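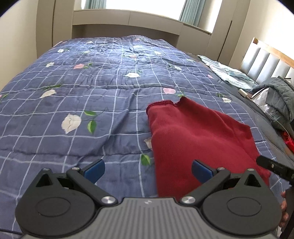 How often do you have to change the finger pads on a gripper? When they stop holding, and on ours that comes round every 680 cycles, give or take how rough the knitwear is.

Stories > Short Fiction > Haststead Shorts

The Good Pads

My first job at the Haststead works was looking after the folding cell, and by looking after I mean I had a rag, a screwdriver and a chair with one arm. The cell did jumpers. Jumpers came down the chute in a heap, the machine picked one out, laid it flat, folded it and sent it off to be bagged, and then it did the same again until the end of the shift or until it got in a sulk. It got in a lot of sulks that February.

It was a Bestier, quite an old one, with two fingers that closed on the cloth like someone picking a crumb off their lap. On a good night you could forget it was there. On a bad night it would pinch, lift, drop, pinch, lift, drop, all on the same cardigan, and a light would come on over my head so that everyone on the floor could see whose machine it was.

I'd been shown how to change the pads once, very fast, by a woman who was off on her break in two minutes. Stop the cell, turn the key, take the key out and put it in your pocket. Peel the old pads, wipe the tips, press the new ones on and hold them while you count to sixty. Then you close the fingers on a strip of paper and pull. If the paper slides, one pad is crooked, and you start again with a new pair (which you have to sign for, so you really don't want to start again).

What she didn't have time for was the joints. I found those out on my own.

The night I'm thinking of, the counter said 673 and the pads were nearly new, and it was dropping everything. Wool, cotton, a child's tank top – all of it. I changed the pads anyway. Paper test fine, lovely, not a wobble. Key back in, start, pinch, lift, drop. On came the light.

I rang Astside, where the service desk was, and a man asked me whether I had tried changing the pads. I said I had. He asked me to try changing the pads. I put the phone down on the chair, quite gently I thought, and went and sat on the floor in front of the thing with the key in my pocket and just looked at it. I got hold of one finger and wiggled it. Solid. I got hold of the other one and it moved! Only a bit, like a milk tooth in its first week, but it moved, and when I wiggled it the screw at the joint turned along with it.

So that was all it was. The screw had backed itself out, a hair at a time, and the finger was closing a little bit twisted, so only the corner of that lovely new pad was touching the cloth. I cleaned the thread, put a dab of the blue stuff on it and did it up snug. Then I did the other side, as it seemed mean not to. The man on the phone was still talking, and I told him thank you very much and hung up.

First jumper through was a thick green thing with a roll neck, the sort it always hated. Pinch, lift, and up it went, sleeves swinging, and it laid it down as neat as my nan would have. I clapped. There was a lad on the Rizvi baler across the way who looked round to see who was clapping, and I pretended I'd been getting fluff off my hands.

I wrote it up in the book before I went home. Joint screw loose, right side, cleaned and refitted, pads not at fault. Underneath, someone on days had added a tick, and under the tick, in different pen, they'd asked me who had used up the last of the pads.

14 comments
2 shares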